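Unit 4: Handling soft objects
Handout 3. The visit to Orkis, Pleststead

Read this before the visit and bring it with you. The second half refers to the demonstration itself, so you may want to leave it until afterwards.

Getting there

We meet in the entrance hall of the Kettle Building at 1.15. The walk to the Orkis site takes you along the river path and in through the side gate. Sign in at the desk and ask for room 1108. Bags and coats go in the lockers. Flat shoes, please, and tie back long hair. The demonstration starts at 2 and the talk follows at 3.

Apostolos Alexiou will lead the session. He runs the household tasks work at Orkis and will take questions during the demonstration as well as after it.

Why clothes

In Unit 3 we dealt with rigid parts. A rigid part has a position and an orientation, and once you know both you know where every point on it is. A shirt has no such short description. It can lie in any number of shapes, most of its surface may be hidden, and its shape changes as soon as a finger touches it. For this reason the methods from Unit 3 carry over only in part.

Three terms you will hear:

Grasp point: the place on the cloth where the fingers close.
Regrasp: letting go and taking hold again somewhere better.
Occlusion: one thing hiding another from a camera. With cloth, the garment often hides itself, and the gripper hides a good deal of what is left.

Cameras at the wrist and at the head

Most two-armed systems of this type use more than one view. The head camera gives the layout of the room and shows both arms together. The wrist camera moves with the hand and gives a close view of the place where fingers and cloth meet, at the cost of nearly everything else.
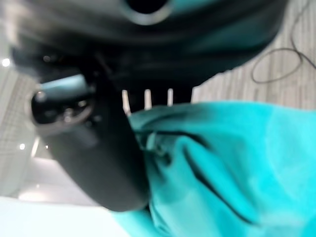 The close view is useful in the last few centimetres of an approach. It can help to show whether there is fabric between the fingers, and whether a fold has been caught or only pushed along. It tells you little about which garment you have hold of or which part of it. For that you need the wider view, and the two have to be put together. Revise the section on camera frames in Handout 2 if you are unsure how a point seen at the wrist is turned into a point in the room.

Two arms

Using two arms allows one to hold while the other works, or each to carry its own item. The second case sounds simpler but brings its own planning problem. The arms share a body, so a turn or a step made for the benefit of one moves the other as well.

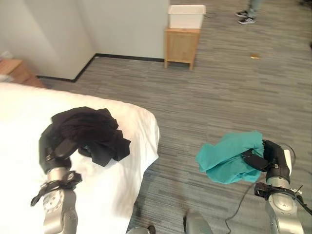
Fig. 2. Head view. Left gripper on the black garment at the bed, right gripper holding the teal one over the carpet.

Notice the surroundings when you look at the head view. There is a bed, a nightstand and a low cabinet with a white bin on it, and the floor is patterned carpet. A plain work surface makes it much easier to separate cloth from background. Colour helps with the teal garment. With the black one, the fingers and the fabric are both dark, and a method that relies on colour alone will have trouble finding the boundary between them.

Cables also deserve attention. A thin cable near a garment can look like a drawstring or a strap to a poorly trained detector, and it can snag.

What to write down during the visit

Where each grasp is made: edge, corner or middle of the cloth.
Any regrasp, and what you think prompted it.
What a person in the room does, if anything, and at what point.
One question for the talk.

Afterwards

Write two pages comparing the wrist view and the head view for one stage of the task. Sketches are welcome and can be rough. Use the Trillell notation for your grasp diagrams, as in the last exercise. Hand in through the course page by the end of August.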